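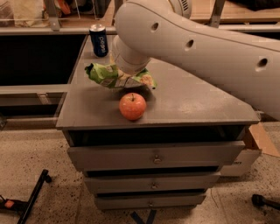
灰色抽屉柜的柜面：一罐百事可乐、一袋绿色包装的零食和一个红苹果。

首页　生活　居住　饮食　专题

收纳 · 小户型

阅读时间：4分钟

客厅和厨房之间的那只矮柜，在很多人家里是最先堆满东西的地方。进门顺手放钥匙，下班顺手放饮料，吃了一半的零食夹个夹子也搁在上面。到了七月，水果买得勤，柜面就更挤了。

Hauwa Ogunleye做了多年住家整理，她上门先看的往往就是这一块台面。她的办法很简单：只留当天要吃的，其余进抽屉。苹果可以留在外面，放在靠前的位置，看得见才会去拿。罐装饮料靠后角立着，不容易碰倒。袋装零食最麻烦，袋子软，立不住，压在别的东西下面又容易碎，她建议拆封以后换进密封盒。

她给客户常用的是Lumell的方盒，宽42厘米以内的抽屉，并排放两个正好。灰色柜面耐脏，但饮料罐底的水印干了以后还是看得出来，垫一块杯垫就行。

抽屉怎么分，各家不同。Danang Setiawan一家四口住45平方米的房子，零食柜是从旧货店买的，花了200元，回家重新上过漆。他把最上层留给孩子，放饼干和小包坚果；中间放茶和咖啡；最下层放整箱拆出来的饮料，重的东西在下面，柜子稳。柜面下如果有一格敞开的空当，他主张不要塞满，留给托盘和当天的报纸。

他也试过在柜面上摆果盘，后来撤了。果盘占地方，底下的水果又常常忘记吃。现在苹果一次买四五个，多的放冰箱，每天早上拿一两个出来。香蕉单独挂着，不和苹果放在一起，熟得慢一些。

清洁方面，漆面柜子用拧干的湿布擦，再用干布过一遍。薯片一类的油渍要当天处理，Brivico的中性清洁剂兑水就够用，不要用钢丝球。柜沿容易磨掉漆，磨得不深可以用同色漆笔补，干透前别放东西。

Ogunleye每个季度会让客户把抽屉清空一次，看保质期，顺便把轨道里的碎屑吸干净。做熟了，最多二十分钟。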